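Arrumação de lanches embalados na copa comum

Serviços Residenciais Donon — Orientações aos moradores

A copa comum dispõe de uma prateleira destinada a bolachas, pães doces, rebuçados e outros produtos embalados individualmente. Solicita-se aos residentes que observem as indicações seguintes, aplicáveis também aos lanches servidos nas salas de reunião.

Os produtos devem permanecer na embalagem de origem até ao momento do consumo. As embalagens abertas são fechadas com mola e consumidas no prazo de 3 dias. O que não tiver data legível é retirado na verificação mensal.

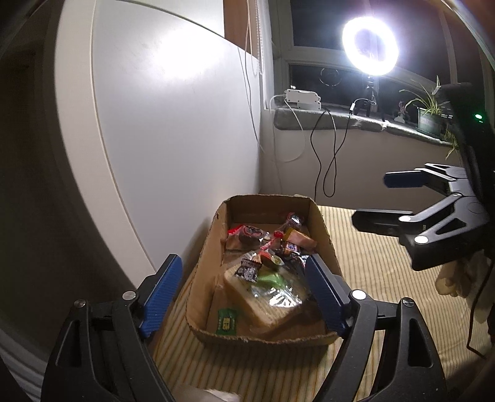
As caixas de cartão reaproveitadas constituem uma solução aceitável para levar os doces à mesa, desde que estejam limpas e secas. Prefira-se um formato baixo e aberto, com altura suficiente para reter os pacotes pequenos. Quando o rebordo fica irregular e deixa à vista a camada canelada, como na caixa pousada sobre a toalha às riscas, convém apará-lo com uma tesoura ou cobri-lo com fita de papel. As peças grandes, como o pão em película transparente, colocam-se primeiro, ao fundo; os rebuçados e os pacotes menores ficam por cima ou num canto — nunca sob o peso das restantes embalagens.

Cada caixa deve ser substituída ao fim de 30 dias, ou antes, se apresentar manchas de gordura. O cartão limpo segue para o contentor azul; o cartão engordurado, para o lixo indiferenciado.

Os pedidos de material de arrumação são dirigidos a Romana Ďurica, na receção do edifício Mestholm.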